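# Chapter 8: The Shared Table

If you have worked through the earlier chapters in order (and I know that plenty of people don't, and start with whichever one has been set for Wednesday), you will have spent a good deal of time on cupboards, drawers and shelving. Those are the places where things are supposed to live. This chapter is about the place where they end up, which in most workrooms is the big table in the middle, and about the small loose objects that gather on it in the course of an ordinary day.

By small loose objects I mean the sort of thing you can pick up in one hand without thinking: a roll of tape, a little bottle, a board eraser, a phone, a pen without its lid. They are hardly ever a nuisance one at a time. You put the tape down after sealing a parcel, you put the bottle down next to it when the parcel is labelled, and an hour later there is a sort of settlement there, and the next person to come along with a large sheet of paper has to work round it or move it.

We shall call such a gathering a **cluster**. The word will come up often, so let me be a little more careful about it. A cluster is a group of objects on a working surface that are close enough together to be in one another's way and have no particular reason to be neighbours. A tray of paintbrushes isn't a cluster in our sense, however untidy it looks, as the brushes belong together and somebody has decided where they go. Tape, bottle and phone side by side will nearly always be one. 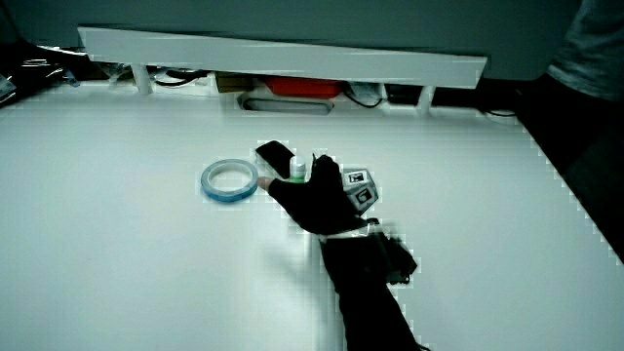 The first habit I should like you to form is to look before reaching. It sounds almost too simple to print in a textbook, and when I teach this part of the course at Ikby there is usually a polite silence while everybody waits for the rest of it. But try watching yourself the next time you clear a desk. Most of us reach for the nearest thing, pick it up, and then stand there holding it while we wonder where it goes. The other hand picks up something else. Soon both hands are full and we have cleared nothing, and quite often we put both things down again a little to the left of where they were.

Looking first takes a moment or two. In that moment you want to settle which object is going to move first and where it will be set down. It is a great help to choose the one that is easiest to knock over. An upright bottle is a good candidate, and so is anything tall and narrow, or anything with a lid you don't quite trust. Once the tippy things are out of the way you can be much freer with your sleeves. I have lost more ink to cardigan cuffs than to any other cause, and I was well into my working life before I thought of moving the ink first.

The second habit is to take hold of one thing at a time, even when you could manage two. I admit that this feels slow. Experienced people like to sweep several things up together, and with a box of identical blocks I would do the same. With unlike things, though, the hand has to make a different shape for each of them. A bottle wants the fingers round its sides. An eraser is better taken by its long edges, well away from the face that has been rubbing the board, unless you fancy grey fingertips for the rest of the morning. A roll of tape lying flat can be pinched across the rim, or lifted with one finger through the middle, and people tend to be surprisingly loyal to one method or the other.
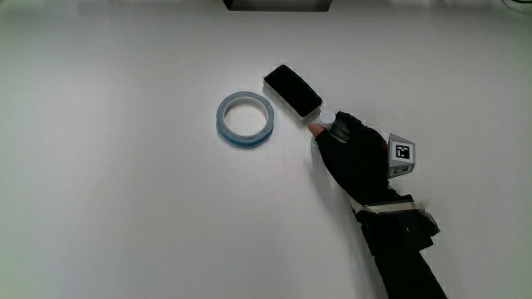
Gloves deserve a paragraph of their own, and I am going to give them one here even though they are dealt with properly on page 110. A thin fabric glove keeps the hand clean and makes very little difference to lifting an eraser. It makes more difference with tape, where you may want a bare fingertip to find the loose end, and it makes a difference with small smooth caps, which can turn under the cloth when you meant them to stay still. If you wear gloves for your work, do the exercises at the end of this section in them. It is no good learning a nice light grip with bare hands in class and then going back to a job where your hands are never bare.

### 8.1 Clearing from the middle

Now we come to the question of order. There are two schools of thought, and both have sensible people in them. The first clears from the edge inwards, on the grounds that things near the edge are the ones most likely to fall. The second clears from the middle outwards, so that there is a usable patch of table as early as possible and it grows as you go along.

For a table used by one person I have no strong view. For a shared table I lean towards the middle, with one exception that I shall come to. People arriving at a shared table want to put something down, and they look to the middle for room. If they find it, they will leave your tidied edges alone. If they don't, they will make their own space by pushing things sideways, and then the edge is in a worse state than when you began. The exception is anything breakable that already overhangs. Move that first and go back to the middle afterwards.

You will find that one object is usually left behind by either method. It is the thing that has no home, or whose home is a nuisance to get to, or that everyone supposes somebody else is still using. In the workroom at Zimalgate, which I use for so many of the cases in this book, it was tape for years on end. The bottles went back, the erasers went back to their ledge, the phones of course went off in people's pockets, and the tape stayed. 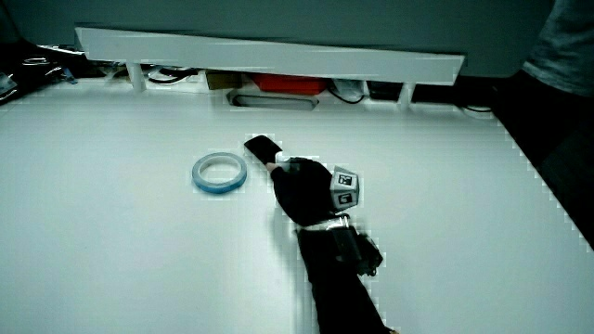
But surely, a reader of the last edition wrote to me, a thing that is wanted 47 times a day ought to be left where it is wanted, and putting it away is only tidiness for its own sake. I think this is a very fair objection, and I have rewritten the section to make room for it. If an object is in constant use by everyone at the table, then the table may well be its proper home, and you should say so plainly and give it a fixed spot. What I would still resist is letting it have the table in general as its home. A roll of tape that may be anywhere on a large surface has to be looked for, and it gets looked for by the very people who want it in a hurry.

So we shall use the term **resident** for an object whose agreed place is on the table, and **visitor** for everything else. A table can put up with a few residents. I suggest no more than 3 on a table of ordinary size, and the Tuhumury worksheet, which you will meet in the next section, is built on that number. Do argue with it if your work needs more. A bench where people wrap parcels all day is obviously different from one where they read plans, and I should be sorry if anybody threw out a perfectly good tape dispenser on my account!

A resident should sit where it can be reached from the usual working side without leaning across anything else. That generally means neither dead centre nor right at the back. It should also be easy to return, and here a small mark on the surface is worth any number of reminders -- a ring drawn in pencil will do to begin with, and you can make it permanent once everyone has stopped grumbling about where you put it.
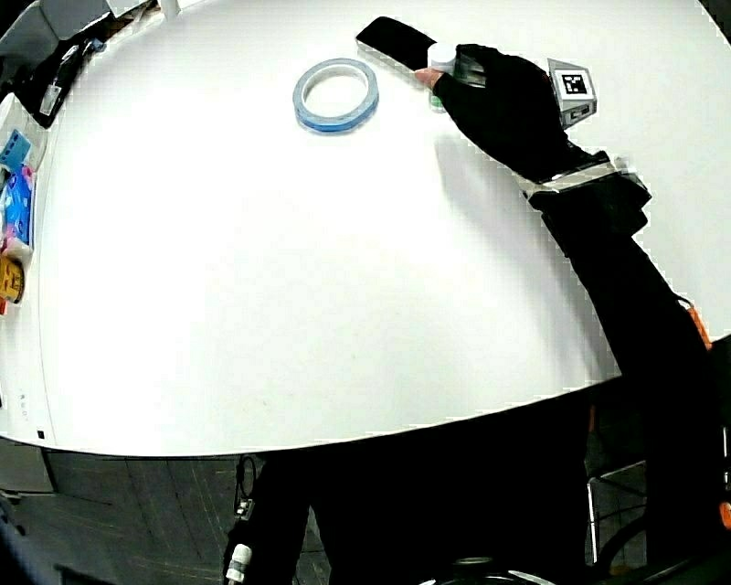
**Cempaka Wattimena**
*Chapter author and workroom tutor, Trarkia course series*

Visitors are a different matter, and the rest of the chapter is mostly concerned with them. A phone is the commonest of all and in some ways the most troublesome, as most of us are reluctant to touch one that isn't ours. We work round it. We slide papers past it with great delicacy. My advice is to agree on a single spot for phones before the session starts, somewhere that doesn't get leaned on, and to agree at the same time that anyone may move a phone to that spot without asking.

Packets and boxes that collect along one side of a table are visitors too, although they can stay so long that they begin to look like furniture. We shall sort these separately in section 8.3, because they often hold several things and need opening before you can decide anything sensible about them. For the moment leave them where they are and practise on single objects.

**For your first practice** you will need a clear stretch of table and four small things from your own workroom: one that rolls or could roll, one that stands upright, one that lies flat, and one that belongs to somebody else (with their permission, please). Set them close together. Clear them once quickly, in whatever way comes naturally, and jot down the order in which you moved them. Then put them back, look first, and clear them again one at a time. Keep both lists, as you will want them beside you when we draw up the worksheet in section 8.2.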